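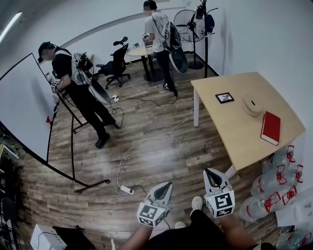 How often does a gripper set need a full check?
Every 24 hours of wearing time, or after any drop onto a hard floor, whichever comes first. The short check (items 1 to 6) is done before each session.

Trevby handheld gripper cell: inspection checklist with comments
Set: Zisine backpack frame with left and right grippers
Checklist revised 15 June 2021
Marks used: OK, Fix (usable, repair booked), Out (take the set off the floor)

SHORT CHECK

1. Floor clear where people walk backward
Result: Fix
Comment: Power strips and loose cable on the floor are still the most common finding in this room. Wearers look at their hands and not at their feet. Run cables along the wall where they reach, and tape down whatever has to cross the floor. A strip that has to stay in the middle gets a cover. Same finding in March.

2. Stand and table legs
Result: OK
Comment: The whiteboard stand has legs that spread wide. Turn it so the long side faces the wall before anyone starts. Check that it doesn't rock when you push on the board.

3. Backpack frame and straps
Result: OK
Comment: Pull each shoulder strap hard, once, with the frame on the floor. Stitching good on both sides. Left buckle is stiff but holds. The frame goes on with a second person lifting, including for people who say they can manage.

4. Hip hook
Result: Fix
Comment: The gripper must hang without swinging into the wearer's leg or the furniture. The hook on the right side has opened up a little. Bent back by hand for now, new hook ordered from Manole.

5. Marker blocks and plates
Result: OK
Comment: No lifted corners, no scratches across the black squares. Wipe with a dry cloth only. Spirit cleaner took the print off one plate last year and the whole set had to be calibrated again. Press on each block with a thumb — if it moves at all, mark the set Out.

6. Trigger return
Result: OK left, Fix right
Comment: Squeeze and release ten times. Right trigger comes back slowly on the last part of travel. Dust in the slide, most likely. Book a cleaning and do not oil it.

FULL CHECK

7. Finger pads
Result: OK
Comment: Look for tears, shiny spots and pads that have shifted in the seat. Pads are changed in pairs even when one still looks fine. The pair on this set has done 500 grips on the counter since the last change. Change at 900.
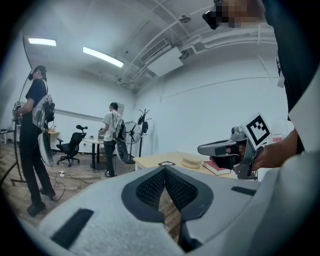 Old pads go in the bin and not back in the drawer, where they get mixed up with new ones. After a change, close the jaws on a sheet of paper and tug. It should hold evenly on both sides.

8. Housing
Result: OK
Comment: Run a finger around the curved shell. Hairline cracks start at the screw holes. Small scuffs are fine and don't need a note.

9. Screws
Result: Fix
Comment: One housing screw on the left gripper was loose and has been tightened. Use the short driver from the Famodel kit. The long one slips and chews the heads. If a screw won't bite, leave it and write it down here.

10. Cables on the rig
Result: OK
Comment: Follow each cable from the frame to where it plugs in. It should have enough slack for the wearer to reach up to the top of the whiteboard without pulling. Tie the slack to the frame, never to a strap.

11. Battery
Result: OK
Comment: No swelling, no smell, contacts clean. Charge only on the shelf, with somebody in the room. A battery that has been dropped is Out until it has been looked at.

12. Spacing between wearers
Result: OK
Comment: Arms out, grippers in hand, nobody able to touch another person or the fan. When more than one set is in use, agree who has which table before starting. Chairs on casters are pushed in.

Open items from this sheet
Cable covers for the floor: asked for in March, not delivered
Right hip hook: on order
Right trigger: cleaning booked
Left housing screw: recheck at next short check

File under cell record 137. Sets marked Out go on the bottom shelf with the tag facing the door.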